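Fotville Community Workshop
Monthly walk-through, October
Completed by: Dayana Condori
Start: 7:15 a.m.

Exits and aisles
Front door opens fully and latches - OK
Rear door opens fully and latches - needs work. The latch sticks when the door is pushed near the top. Jivenach has the work order, number 63. Use the front door for deliveries until it is fixed.
Main aisle clear to the painted line - OK
Exit signs lit - OK, both on battery test as well
Stairs to storage - handrail tight, second tread has a worn edge strip. Replace the strip.

Fire
Extinguishers in place, pins and tags present - OK
Extinguisher by the finishing bench - gauge in the green, but the bracket is pulling out of the wall. Moved to the floor stand for now.
Smoke alarms - tested, all sounded
Oily rag can - lid closes, can was over half full. It should be emptied at closing every day. This was also a comment last month.

Electrical
Panel access clear - not OK. Boxes of trim were stacked in front of the panel. I moved them while I was there. Please keep 36 inches open in front of it.
Cords and plugs - one cord removed from service, cracked near the plug. Tagged and left in the office.
Power strips - one was plugged into another under the sewing tables. Separated. If that area needs more outlets, put in a request with Cárdenas and don't add strips.
GFCI outlets at the sink - tripped and reset correctly
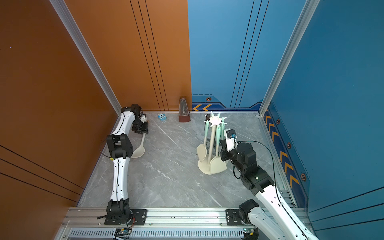 Space heaters are not allowed in any room, including the office. The one I found under the desk has been unplugged and has to go home with its owner this week.

Hand and bench tools
Guards on grinder and band saw - OK
Grinder tool rest - gap too wide, adjusted to 1/8 inch
Drill press - chuck key was left in the chuck. Key now hangs on the column.
Ladders - 6-foot ladder OK. 8-foot ladder has a bent spreader and is out of use. Jistell quoted for a replacement.

Storage
Shelf load labels posted - two missing. The long rack is rated at 800 pounds per shelf and the short one at 700. New labels are on order.
Heavy items on lower shelves - OK
Solvent cabinet - closed, self-closing door works

First aid
Kit stocked - low on large bandages and gloves
Eyewash - ran it for the full 15 minutes, water clear, caps back on

Open items carried to next month: rear door latch, stair strip, extinguisher bracket, rack labels, 8-foot ladder.

Signed copy is in the binder by the office door.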